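An Afternoon at the Wiradum Open Day
June 26, 2020 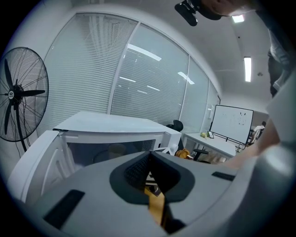 I had wanted to visit Wiradum since December, when my old classmate Nizar Obeidat started to work there and began to send me long messages about grippers. I do not work with robots. I write software for warehouses, so I see the result of such machines only as rows in a table. When he wrote that they would have an open day and that I could come with a colleague, I said yes before I asked where it was.

It was in Stirkcombe, 96 kilometers from my home, and the bus takes its time. Shiela Ocampo from my office came with me. She slept most of the way and I read the program, which had nine points and a map on which north was at the bottom.

The first hour was talks. I will be fair and say that the second talk was very good, and the first one was mostly the history of the company. After that we were divided into small groups and each group went to try the hand-held grippers. The idea is simple to explain: a person holds the gripper and does the task with it, and the recordings are used later to teach a robot arm the same task. I had read this many times, but I had not understood how much it changes your own movements. You want to help with your fingers and you cannot. You must turn your whole elbow to do what normally the wrist does alone.

My task was to move small plastic cups from one tray to the other. The tray had 21 of them. I was slow and I dropped several, and the young man who guided our group told me very politely that I was squeezing too early. Shiela was much better. She plays the cello and she says it is the same thing – you wait with the arm until the hand is in its place. I do not know if this is true, but her tray was finished while I was still at the half of mine.

What I liked most was the discussion afterwards. Somebody asked if mistakes are thrown away. Nizar answered that they keep a part of them, above all those where the person makes an error and then corrects it. I have thought about this on the way home, because in our warehouse data we delete exactly such cases.

There was also coffee, and a cake with too much cinnamon.

If you wish to go, the next visit is planned for December, and you have to register by email. Take the early bus, the later one does not stop at the gate.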